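Harkbridge 정서 운율 청취 판단 데이터셋 안내문

배포판 2 · 관리: Harkbridge 연구자료실
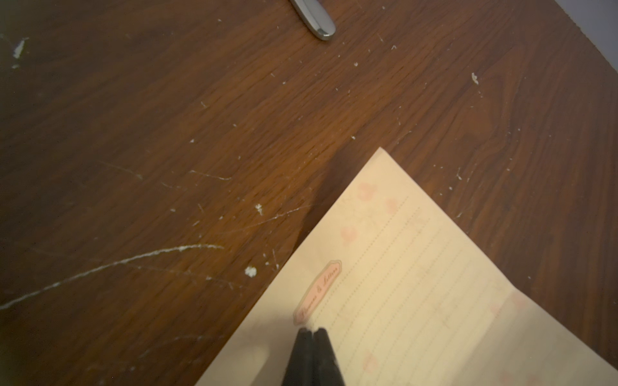
그림 1. 긁힌 자국이 있는 짙은 갈색 나무 탁자 상판.

개요
본 데이터셋은 청취자가 짧은 발화의 억양과 말의 빠르기만으로 화자의 정서를 어떻게 판단하는지 조사한 응답 자료이다. 참여자 173명의 응답 가운데 품질 검토를 통과한 1,843건을 수록하였다. 음성 원본은 포함하지 않으며, 자극별 음향 측정값과 응답 기록만을 제공한다.

자료 수집
자극은 의미가 중립적인 한국어 문장 29개로 구성된다. 각 문장은 훈련된 화자가 기쁨, 슬픔, 분노, 두려움, 평온의 다섯 가지 정서로 낭독하였다. 참여자는 조용한 실내에서 헤드폰을 착용하고 무작위로 배정된 자극을 들은 뒤 정서 범주 하나를 선택하고, 판단에 대한 확신 정도를 일곱 단계로 표시하였다. 정답 여부는 참여자에게 알리지 않았다. 수집은 1월에 시작하였으며, 한 회기는 대략 29분이 소요되었다.

파일 구성
responses.csv: 응답 기록. 한 행이 응답 한 건에 해당한다.
stimuli.csv: 자극 번호, 의도된 정서, 평균 기본주파수, 발화 길이.
participants.csv: 연령대, 모어, 음악 교육 경험 여부, 자기보고식 공감 척도 총점.
codebook.txt: 변수 정의와 결측값 부호.

주요 변수
participant_id는 무작위로 부여한 식별자로, 모집 명부와 연결되지 않는다. chosen_emotion은 참여자가 선택한 범주이며, 제한 시간 안에 응답하지 않은 경우 NA로 기록하였다. rt_ms는 자극 종료 시점부터 측정한 반응 시간이다. 자극이 끝나기 전에 입력된 응답은 음수로 남겨 두었으므로 분석 전에 처리 기준을 정하여야 한다.

전처리
연습 시행과 장치 오류가 기록된 시행은 제외하였다. 반응 시간에 따른 이상값 제거는 하지 않았다. 응답 정리에는 Flirkel을, 음향 측정에는 Vindska를 사용하였다. 배포판 1에서 확인된 평온과 슬픔 범주의 부호 뒤바뀜은 이번 배포판에서 수정하였다.

제한 사항
낭독된 정서는 일상 대화에서 나타나는 정서 표현과 차이가 있을 수 있다. 참여자 대다수가 한국어 모어 화자이므로 다른 언어권으로 결과를 일반화하는 데 주의를 요한다. 공감 척도 점수는 개인의 임상적 상태를 판정하는 근거로 사용할 수 없다.

윤리 및 이용 조건
모든 참여자는 자료 공개에 서면으로 동의하였다. 이용자는 비영리 연구와 교육 목적으로만 자료를 사용할 수 있으며, 참여자를 재식별하려는 시도는 금지된다. 재배포 시에는 본 안내문을 함께 제공하여야 한다.

담당자
연구 책임: Marion Pollock
자료 관리: Emiliano Gallegos
음향 분석: Aurelio Villalobos

오류 신고 시에는 배포판 번호, 파일명, 해당 행의 participant_id를 기재하여 자료 관리 담당자에게 제출한다.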